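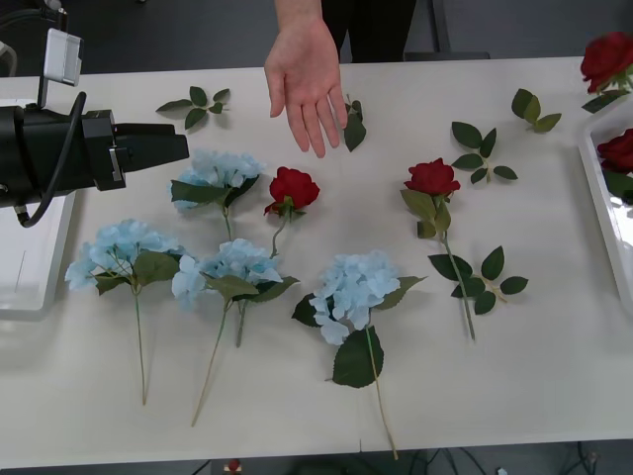
One reader wrote in to ask whether old seed catalogs ever agreed on what "blush" meant. They did not, and that question is how Mellidine got its start!

Mellidine: flower color names from printed catalogs

Search this project
Go

What's in it
3,765 color names copied from seed and bulb catalogs, plus the artificial flower lists put out by Monard and Fuchs. 1,810 of them are tied to a particular flower. The rest float free, and I love those the most ("old letter" is a color, apparently).

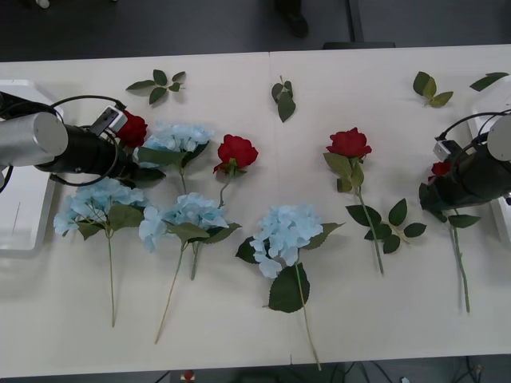

Light blue hydrangeas and red roses, all artificial.

Columns
name — spelled as printed, typos and all
flower — blank if the catalog didn't say
source — short code, see sources.txt
family — my own grouping (red, blue, white and so on)

The family column is the shaky one. Hydrangea blues slide into purple so easily that I changed my mind on 124 rows, and those carry a "?" at the end. If you disagree with me, please open an issue — I really enjoy these arguments.

Not included
Paint names, yarn names, anything from Orkeck (their lists have no page numbers). No hex values either.

Use
Plain CSV, UTF-8. Free to use with credit. Last update 7 Jul 2024.

Comments
guest: "Seashell" shows up twice under roses, is that on purpose?
reply: Yes, two catalogs!
guest: Would love a peony-only file.

Contact: use the issues page | © Mellidine | Back to top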